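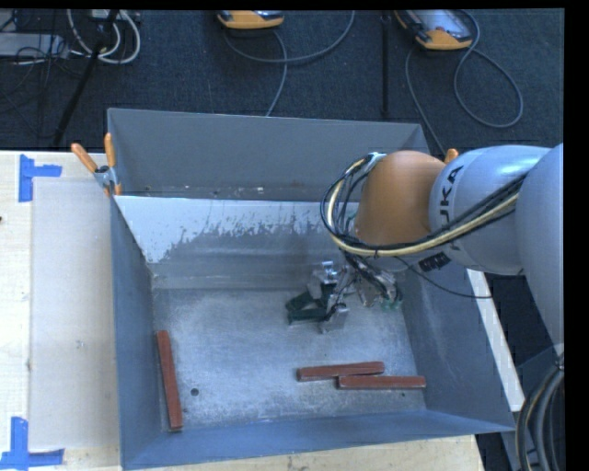 3.2 Cell layout and working rules

Figure 2. The Tangen cell with three bars in the bin. The gripper hangs from the arm inside the bin, and spring clamps with orange handles are fitted at the bin edge. Blue tape on the tabletop marks the corners of the side panel.

All runs reported in this paper were made in the cell shown in Figure 2. A KUKA arm works over an open-topped gray metal bin and picks rectangular bars from its floor. The same cell was used for the Gusard planner and for the older Sesus planner, so the rules below apply to both sets of results.

The rules came out of a review we held in May, when two operators were found to be setting up the cell in different ways. One re-clamped the bin at the start of every session. The other did so only if the bin had been bumped. Neither practice was wrong under the manual we had, which said only that the bin should be secure. We rewrote the manual as a short list of checks with a stated result for each, and we discarded the runs made before the change. The 1,697 runs kept for analysis were all made under the new rules.

Bin fixing. The bin must be clamped before the arm is powered. The operator pushes the bin by hand along both of its long directions and watches for movement against the table. Any visible movement fails the check. A clamp that has been removed for cleaning counts as a new setup, and the pose of the bin is then measured again before the next run.

Side panel. The flat panel beside the bin is where bars are set down after a pick. Its position is taught once and marked with tape at the left corners. The panel must meet the tape marks at the start of each session. Tape that has lifted or torn is replaced with the panel in its measured position, and the change is written in the log. We found that tape is good enough for this purpose, as the set-down tolerance is wide. It is not used as a reference for anything inside the bin.

Cables and hoses. Cables that run along the arm need enough slack for the joints to turn, but a loop with too much slack can catch on the bin wall. Before each session the operator drives the arm at low speed through the four corner poses of the bin and looks at the loops near the wrist in each one. A cable that touches the bin wall at any corner pose must be tied back and the whole check repeated. This was the check most often skipped under the old manual - it takes the longest and seldom fails.

Handheld controllers. The place for a controller is behind the bin, on the far side from the operator's seat, with its cable led down and away from the arm. The operator who holds a controller is the only person allowed to start motion. When the controller is put down, the arm is stopped first. We do not allow a controller to be handed from one person to another during a run.

Placing the bars. Bars are placed by the operator from a printed layout, with the arm stopped and parked clear of the bin. Layouts include single bars near a wall, bars lying side by side, and bars in contact with each other. Contact cases matter most for this study, as the gripper fingers have no gap to enter on the touching side. The set holds 21 layouts. A layout is used as printed, and the operator may not nudge a bar to make a pick easier. If a bar shifts before the run begins, the layout is placed again.

Speed. Motion inside the bin is limited to 200 mm/s. Above the rim the limit is 700 mm/s. The limits are set in the controller and not in the planner, so a planner fault cannot raise them. Both planners were tested with the same limits.

Stopping and logging. A run ends when the bar is on the panel, when the planner reports that it has no pick, or when the operator stops the arm. Operator stops are logged with one of five causes. Earlier logs had a free text field, and the entries could not be compared between operators. We kept a comment line as well, but it is not used in the analysis.

We checked the rules against the Lenda guide for shared test cells, which our lab follows for all arm work. The guide is stricter than ours on one point. It asks for a second person in the room during any run with contact between the gripper and the bin wall. We applied this to planned contact only, and Section 5 gives the share of runs in which contact happened without being planned.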